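Stikex Releases Version 7 of Keskin Planning Software for Two-Armed Robots

Drallincombe, 22 September 2022. Stikex today released version 7 of Keskin, its motion planning software for two-armed robots. The new version plans both arms together and lets users check a grasp in simulation before sending it to hardware.

Earlier versions planned one arm at a time and held the other still. Keskin 7 treats the two as a single problem and replans when an object is moved. It also reads room models made in Stutov, the company's scene editor, so furniture and wall fixtures can be included in collision checks.

The release comes with 900 simulated rooms. In one of the desk scenes, the right gripper is at a tennis ball, with a tray of booklets farther along the desktop and the left gripper out to the side.
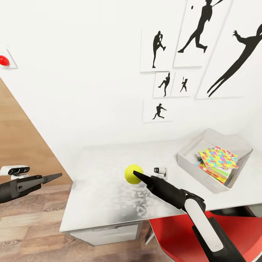 Changes for current users

Scene files from version 6 open without conversion. Grasp settings are now stored with the object instead of the robot, and the old settings panel has been removed. The log viewer can hold 2,000 planning attempts and sort them by the reason a plan was rejected.

Availability

Keskin 7 is available for download now. Customers with a current support plan receive it at no charge. A new single-site license costs $2,000 per year and includes Stutov.

About Stikex

Stikex develops planning and simulation software for robot arms. The company is based in Drallincombe.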